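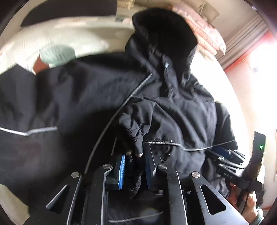 Why does the folding arm keep stopping halfway through a jacket? Nine times out of ten a cord or zip pull has caught in the fingers and the motor has cut out to save itself.

Hit stop first. Then power off at the wall – not just the button. Don't yank the fabric, you'll tear a seam or strip a gear. Ease the fingers open by hand and slide the cloth out sideways.

Before restarting: zips done up, cords tucked in, hood flat. Check the pads for lint, wipe with a damp cloth. My Badex threw fault 106 untill I did that.

Keep kids well clear.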